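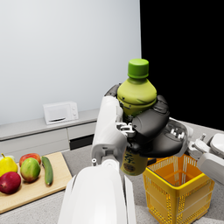
Fouad Gaber told me straight off that no kid in Drirnby would drop soda from lunch just because I hung up a poster, and he had a point! So I changed my project. I handed out a short survey on what people drink at school and got 162 sheets back (my locker still won't close). Soda won, with plain water right behind it, and iced tea did way better than I'd guessed.

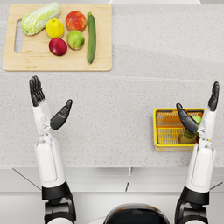

Then I asked about snacks, and that part got messy. I forgot to say whether fries count as a vegetable, so 14 people wrote them in, with hearts. Hermine Fuchs helped me sort those answers into their own pile. If I did it over, I'd ask the lower grades too, and I'd put the snack question first, when people still feel like writing.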